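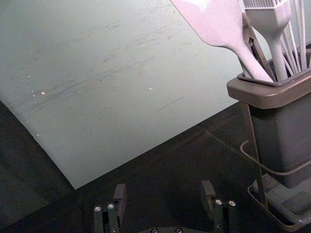

夹爪开合有偏差就先重新标零，别一上来就拆螺丝，评论区有位朋友昨晚这么劝我。道理我懂，可我已经标了两遍零了啊！标完能好一上午，下午又偏回去，所以今天还是老老实实拧螺丝，边弄边发，想到哪写到哪。

先交代一下，这台是Drusent的小臂，末端装的Pistasance两指夹爪，腕上带个小相机，平时在台子上练抓厨具，锅铲、刷子、打蛋器轮着来。运行时间看了一眼，622小时，上次保养的时候我还信誓旦旦说到500就停机检查，嗯。

症状是这样的：两根手指张到最大时左右不对称，左边总是多出去一点点。抓打蛋器没感觉，反正手柄粗，怎么夹都能夹住。抓刷子就不行，手柄越往下越细，一夹就歪，歪了再往回插就磕收纳筒的边，哐一下，保护停机。

上周把日志翻出来对了一下，报的是206号，夹持力超差。手册里这个号就一句话：检查夹持对象及指部连接。前半句等于没说，后半句我当时也没当回事，满脑子都是标定标定标定。

真正动手是早上九点多。断电，等指示灯灭，再等一会儿（手册让等，我每次都嫌烦，但有一回没等，被弹簧劲儿夹了一下手，从此乖了）。然后用手轻轻掰手指，右边纹丝不动，左边能晃。就这么简单，我居然拖了一个星期才去掰它。

手指连杆正面那两颗圆头螺丝，左边靠外的那颗松了，用指甲都能拨动。之前螺纹胶是我自己上的，回想了一下，那天胶瓶快见底，我大概是蹭了个意思就装回去了。自己挖的坑。

拆的顺序记一下，给以后的我看：先拆指尖，再松连杆，底板上的螺丝不要动！底板一动，相机和夹爪的相对位置就变了，整套手眼标定得重来，半天就没了。去年我手欠动过一次，重做标定做到晚上八点，楼下面馆都关了。

旧胶拿小铜刷慢慢刷掉，酒精擦一遍，晾着。晾的工夫去翻力矩表，发现Pistasance新版手册和旧版给的数值不一样，差得还不少。问了Partanen那边的技术支持（夹爪是从他们家买的），回复说按新版，旧版那页单位印错了。所以我之前一直拧得偏松……行吧，总算有个说法。

有人问为什么不干脆换更强的胶。试过，Jilommont的实验台上那只就是用的高强度胶，后来换指尖要拿热风枪吹，旁边塑料件跟着变形，心疼死了。中强度够用，关键是螺纹要干净，量要给足，再给它时间固化。

等胶固化的时候顺手收拾台面。那块浅灰绿的板子用久了，上面全是拖出来的印子，边也有点翘，我一直想换，又一直没换。翘边会挡到手指往下探的路线，低位抓取的时候我都给它留2毫米余量，留多了又够不着薄的东西。

板子先没换，找了块平铁压着。能不能压平明天再看，压不平就下单新的。

线也顺便提一句。收纳筒前面那根黑色细线老是自己绕成个弯，我对它很有意见。臂从右边过来的时候，万一夹爪勾到，线扯坏事小，把筒子拽倒事大。现在我的办法是开机前用手把整条路线比划一遍，看着很傻，但是管用。下一步打算把线改到台子后面走，差一包粘得住的线夹，手头这包贴上去第二天就掉。

中午吃了个盒饭回来，胶干得差不多了，还是没敢装，怕着急。坐在旁边刷了会儿以前的日志，把206的报警按时间拉了条曲线，果然都挤在下午。我猜是机器跑热了以后松得更厉害，只是猜，没有测温度，别拿去引用哈。

下午两点装回去。力矩螺丝刀调到新版的数，先带上，再两颗交替着一点一点拧，别一颗拧死再拧另一颗，不然连杆会偏着贴上去。右边那根没松，我也照样拆下来重新上了胶，左右一样我心里踏实，不然下个月肯定又是它。

上电，回零，空夹。开到最大，用塞尺量左右，这回对上了！又关又开来回看了好几遍，旁边工位的人问我是不是在玩。

空夹没问题才上东西。先拿锅铲，它最好说话，手柄长，歪一点也不影响。再上打蛋器。最后是刷子，我特意把速度降了一档，眼睛盯着手指根部，手放在急停上。第一次插回去没磕，我没敢高兴。

然后设了个循环，抓起、抬高、放回，连着跑50次。前几次我站着看，后来搬了把椅子。中间停了一回，心里咯噔一下，过去一看是我的椅子扶手碰到脚踏开关了……重新跑，从头计数。

跑完了，206一次没报。不过也就跑了一个下午，之前重新标零以后也是先好一阵再坏的，所以先不下结论。我在两颗螺丝头上都画了记号线，白漆笔，从螺丝头一直画到连杆上，松没松一眼能看出来。早该画的，求各位也去画一下。

顺便回评论区：相机镜头要不要一起擦？要，但用气吹就行，别拿擦夹爪的酒精布去碰，上面沾着旧胶渣，一下就是一道。我的镜头没有花，是我同事那台花了，他现在每张图右上角都有一条弧，还挺均匀。

还有人问指尖的软垫多久换。我没有固定周期，看手感，摸着发亮发滑就换。硅胶柄碰硅胶垫特别容易假夹住，看着夹稳了，一抬就往下溜，这种不是夹持力的问题，加力没用，越加越溜，把垫子换成带纹的那种会好很多。

保养表也改了，加了一行：断电，手掰两指，看晃不晃。放在重新标零前面，字号调大，加粗。再有人（主要是我）跳过这行直接去标零，罚请喝奶茶。

明天早上的安排：先看记号线，再看板子压平没有，然后把速度调回正常再跑一轮刷子。线夹要是到了就改线。有结果接着往下发。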